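Teminby Hall Users Group
Minutes of meeting, 5/8/22

Present: Đức Phí (chair), Ermelinda Mota (minutes), two members from the Khoury Street craft group
Apologies: Sturnton playgroup

1. Previous minutes
The minutes from the last meeting were read and accepted with one correction. The cost of the new kettle was $49, not $94.

2. Sorting table
Đức reported that the sorting surface is now marked with blue painter's tape, so that each kind of donated thing has its own section. He asked the members to keep books, stationery and small toys in separate sections until they are packed. The craft group asked if the sections can be bigger for fabric. Đức answered that painter's tape is easy to move and he has no objection, but please tell him first.

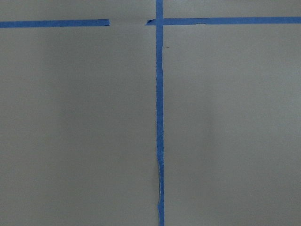 It was discussed whether we should use paint for the lines. Ermelinda is against it, as the hall is shared and other groups may not like permanent lines. The members agreed to stay with tape and to look at the question again in January. When a piece of tape begins to lift, the person who sees it should press it down or change it the same day. Spare rolls are in the top drawer next to the sink.

3. Boxes
We have 180 flat boxes from Jelico and 172 of them are in good condition. The other ones go to recycling. The craft group offered to fold boxes on the evening before the next packing. Accepted with thanks.

4. Other business
The back door is still difficult to lock. Ermelinda will write again to the council. Also the cupboard keys should be returned to the hook, there are 3 sets and only one was there this morning.

Action: Đức to buy labels in a darker colour. Ermelinda to write the letter about the door.

Meeting closed at 8.40 pm.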